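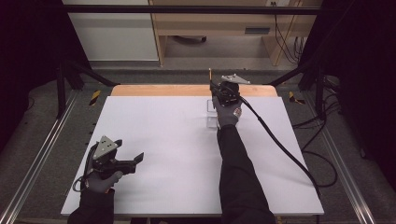 白色板面上的一只透明小塑料盒与两只黑色手持夹具

新闻稿
2020年11月
供媒体即时发布

低音提琴手兼作曲 Tipene Mahuika 首张个人专辑《Unetti》由 Drotero 唱片发行，Rezende 弦乐四重奏参与演出

大家好，我是 Tipene Mahuika。按规矩，新闻稿应该用第三人称来写，开头先说“著名低音提琴演奏家”如何如何，可是 Drotero 的同事把那样的一稿发给我看，我读到第二行就读不下去了（写得很好，是我自己脸皮薄），于是问他们能不能让我来写。他们说可以，别超字数就行。那我就开始了！

先说正事。我的第一张个人专辑《Unetti》这个月正式发行，总长74分钟，收录一部五重奏、两首低音提琴独奏，还有一组给低音提琴和钢琴写的小曲子。数字版各家平台都会上，实体版有CD和黑胶两种，黑胶是双张，首批压了100套，每套附一本小册子，里面印了五重奏慢板乐章的手稿。我的字迹很潦草，请各位多担待，第十一小节那个看起来像虫子的东西是一个延长记号。

《Unetti》这个名字，从我开始写这部作品起就有人问。它没有什么特别的含义，我不想骗大家说它是某种古语里的“潮汐”或者“归来”。是我写草稿时随手填在标题栏里的几个字母，念起来顺口，重音落在中间，跟第一乐章开头的节奏刚好合得上。后来试着换过好几个正经标题，《第一五重奏》啦，《冬日书简》啦，都不对劲，最后就留着了。

说说五重奏。编制是弦乐四重奏加一把低音提琴，四个乐章，总谱163页。我知道这个页数听上去有点吓人，主要是因为我喜欢把行距留得宽一点，方便排练时在空白处写字。第一乐章很快，几乎没有喘气的地方；第二乐章是慢板，低音提琴大部分时间都在高把位上唱旋律，大提琴反而在下面托着；第三乐章最短，全部拨弦，我写它的时候心情特别好，听得出来吧？第四乐章花的时间最长，前后改了七稿，中间有一稿我把结尾整个删掉了，过了两个月又原样放回来。

和我一起录音的是 Rezende 弦乐四重奏。认识他们的乐迷应该不用我多介绍，不认识的请一定去听他们的现场！我第一次听他们演出时坐在后排，散场以后在门口站了很久，心里想的是，要是有一天能站在这四个人中间拉琴就好了。过了好几年我才鼓起勇气写信，附上第一乐章的草稿。回信只有两行，第一行说“我们很喜欢”，第二行问“中提琴第四十小节是不是写错音了”。确实写错了，我把谱号看串了行。

排练的过程比我想象的吵。我一直以为成熟的四重奏彼此之间有某种默契，抬一下眉毛就都懂了，结果他们能为一个渐弱该从哪一拍开始讨论整整一个下午，还要分别拉给我听，让我选。我当然每次都说“都好”，后来他们就不许我说这两个字了。第二小提琴提议把第四乐章中段的速度降下来一截，我起初很不乐意，那一段我是照着赶火车的感觉写的嘛！可是试了几遍以后，低音线条里有几个一直被盖住的和声突然露了出来，我自己都忘了曾经写过它们。唱片里用的就是他们的速度，新版总谱也照着改了。

录音是今年7月在 Irosgate 音乐厅完成的。那是一座有600个座位的老厅，木头舞台，侧墙很高，低频特别干净，对我这种拉低音提琴的人来说简直是过节。我们把四重奏摆成一个敞开的半圆，我站在大提琴和中提琴后面稍微偏右的位置。录音师一开始想让我往前挪，我挪了，听了一遍回放，又挪了回去，最后停在一块踩上去会响的地板旁边。请放心，我们绕开了那块地板。独奏曲里有一处很轻的木头声，那是我的琴自己发出来的，我舍不得剪。

空着的观众席让声音比平时亮，慢板乐章尤其明显，尾音拖得很长。我们专门为此重新安排了两处休止的长度，等前一个和弦完全落下去再接着拉。如果各位用耳机听，第二乐章最后一个音结束以后请别急着跳到下一轨，那里还有好几秒钟的余响，我个人觉得是整张唱片里最好听的地方（虽然严格来说那时候谁也没在演奏）。

两首独奏曲写得早一些。第一首叫《渡口》，是给我自己练弓用的，从最低的那根弦一路爬到最高的把位，再慢慢走下来。它原本是一首练习曲，我在音乐会上拿它当返场曲拉过几回，有观众来问谱子，我才认真把它整理出来。第二首叫《给父亲的厨房》，慢，短，旋律是我小时候父亲一边洗碗一边哼的调子，他坚持说那是他自己编的，我母亲坚持说不是。这件事我们家到现在还没有定论，版权页上我写的是“传统旋律，据记忆改编”，父亲对此有意见。

钢琴那一组一共六首，每首都不到三分钟，写给还在学琴的年轻人。低音提琴的学生曲目实在太少了，我自己小时候翻来覆去就拉那么几首，多半还是从大提琴那边借来的，音区不舒服，指法也别扭。所以我就想，干脆从头写几首本来就属于这件乐器的小曲子，好听一点，调皮一点，钢琴伴奏也别太难，老师在课上就能弹。第三首《下楼梯》里面有一串连续下行的跳弓，我拿给几个学生试过，大家一开始都拉得乱七八糟，可是都笑了，回家还愿意练。谱子会跟唱片同步出版，分谱和钢琴谱分开装订，指法我只标了必要的几处，其余的留给老师和学生自己商量。

关于我这把琴，常有人问，我也一并答了。它不是什么名琴，没有标签，修琴师看过以后也说不准是哪里做的，背板上有一道很长的旧裂缝，补过两次。我十九岁那年把它买下来，当时它连琴桥都是歪的。现在它的低音很厚，中音区有一点点沙，冷天的时候脾气不好，要拉上半个小时才肯开口。录音那几天它表现得非常配合，第三天断了一根弦，刚好是午饭前，于是大家就提前吃饭去了。

再说说和 Drotero 的合作。他们是一家规模不大的厂牌，每年只出几张唱片，选曲很杂，室内乐、合唱、手风琴都有。我把小样寄过去的时候并没有抱太大希望，低音提琴的专辑嘛，大家都知道唱片店里这一格有多窄。他们听完打电话来，问的第一个问题是曲目顺序能不能调整，想把《给父亲的厨房》放到最后。我说那是我最没有把握的一首，对方说，所以才放最后呀。我到现在也没有完全弄懂这句话，不过顺序确实照他们的意思改了，听下来很舒服。

封面我们也商量了很久。最早的方案上有我抱着琴的照片，我嫌自己表情太严肃；后来换成纯色底，只印曲名和演奏者的名字，字排得很小，深蓝色。CD和黑胶的颜色略有区别，黑胶那一版偏暗。内页文字由我自己写，中英文都有，篇幅比这篇新闻稿还长，喜欢听我唠叨的朋友可以买来慢慢看。

首发音乐会会以线上直播的方式举行，我和 Rezende 四重奏回到 Irosgate 音乐厅，完整演奏五重奏，再加上《渡口》和钢琴组曲里的三首。演完以后我会留下来回答大家在线上提的问题，什么都可以问，松香牌子除外，这个问题我每次回答都会有同行写信来跟我争。直播之后会保留回放。至于现场售票的音乐会，我们已经在和几家音乐厅谈了，定下来一个就公布一个，我比谁都想赶紧回到有人咳嗽、有人翻节目单的地方去拉琴！

媒体朋友如果需要试听、总谱样张或者乐手照片，都可以向 Drotero 唱片的宣传部门索取。采访我很乐意做，电话、视频都行，上午我一般在练琴，下午比较好找。电台的朋友如果时间紧，推荐先放第三乐章，短，也最不容易被广告切断；有时间的话，请把第二乐章连同后面那段余响一起放完，拜托了。

专辑信息
专辑名称：《Unetti》
作曲、低音提琴：Tipene Mahuika
弦乐四重奏：Rezende 弦乐四重奏
录音地点：Irosgate 音乐厅
出版发行：Drotero 唱片
总时长：74分钟
版本：数字版、CD、双张黑胶（首批100套，附手稿小册子）

曲目
渡口（低音提琴独奏）
Unetti，为弦乐四重奏与低音提琴而作，四个乐章
小曲六首，为低音提琴与钢琴而作
给父亲的厨房（低音提琴独奏）

关于 Tipene Mahuika
最后这一栏也归我写。我拉低音提琴，写曲子，教学生，在几个乐团里坐过后排，也在爵士俱乐部里站过角落。作品大部分是室内乐，给低音提琴写的最多，其次是合唱。目前正在写一部给女声合唱和两把低音提琴的作品，已经写完第一段，第二段还在跟歌词打架。

媒体联络：Drotero 唱片宣传部
乐谱购买与租借：Drotero 唱片乐谱部，《Unetti》总谱及分谱、《小曲六首》均已开放预订

（完）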